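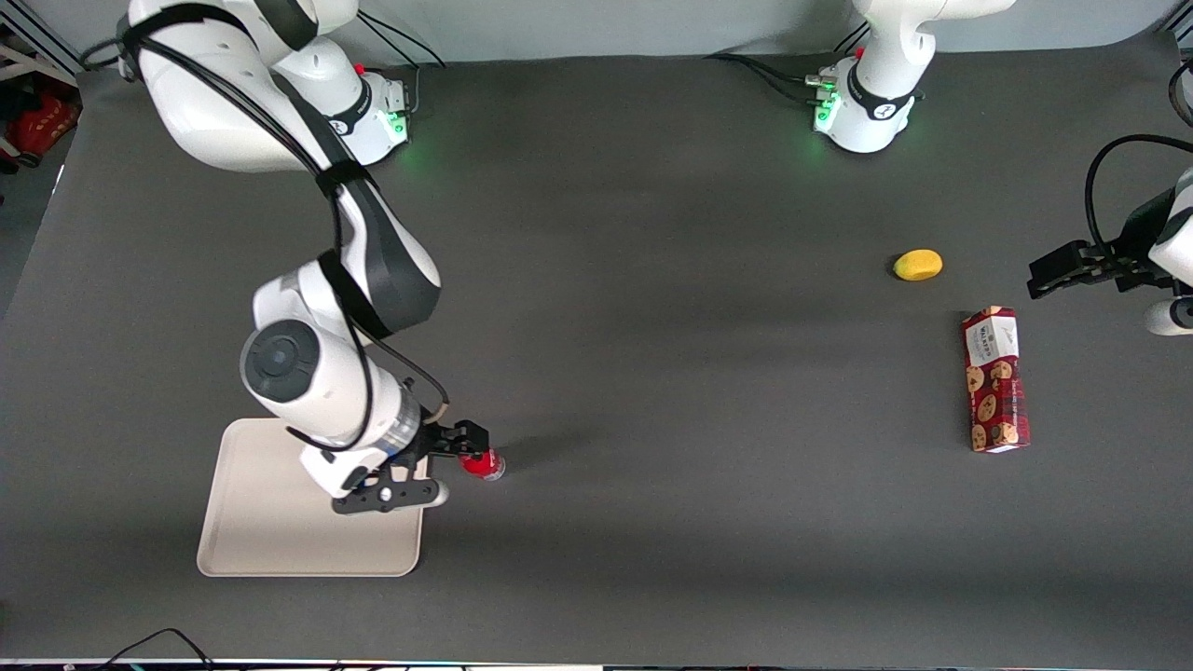
A white robotic arm holding a small red object near a beige tray

The Drundon count is a method of estimating how much a baseball catcher tires over a season. It was put forward by Nizar Azar, an amateur analyst, in a long post on the Fladetti message board, and later expanded into a downloadable spreadsheet. Supporters describe it as an early warning system for worn-out catchers. Its predictive value has never been shown to the satisfaction of anyone outside a fairly small circle of users.

Method

The count starts from innings caught and adds weight for foul tips, blocked pitches and throws to second base. A catcher who starts both games of a doubleheader receives an extra charge. Rest days reduce the total, though a day spent as designated hitter earns only half the credit of a full day off. Azar set the danger line at 3000 points, a figure he said he had reached "by feel" after going through old box scores. No derivation was published with it, and later versions of the spreadsheet kept the line where it was even when the weights beneath it changed.

Claims

Azar argued that catchers who crossed the line before the end of August lost noticeable power at the plate in the closing weeks. His original post listed 20 catchers said to fit the pattern. It did not say how many had crossed the line and gone on hitting as before, and without that number the list is hard to judge. He also claimed that the count could flag players likely to need time off with knee trouble, a claim he dropped from the second version without comment.

Criticism

The most detailed criticism came from the newsletter Zoneck, which tried to rebuild the count from public play-by-play records. Its writers could match Azar's totals for only six of the catchers on his list. They put some of the gap down to foul tips, which are recorded unevenly, but said the rest could not be explained from the published instructions.

A second objection is simpler. Most hitters at most positions have cold spells late in the year, and a heavily used catcher is also likely to be an older one. Zoneck found that plain innings caught did roughly as well as the full count at picking out late declines - and neither did very well.

Azar replied on Sep 12, 2018, that the newsletter had used the wrong weights for doubleheaders. He did not post the right ones.

Use

The Kuster fantasy league adopted the count as a tiebreaker for one season and went back to stolen bases the following March. Reports that a major league club consulted it trace back to a single unsigned comment on Fladetti. The spreadsheet is still passed around, usually in its second version.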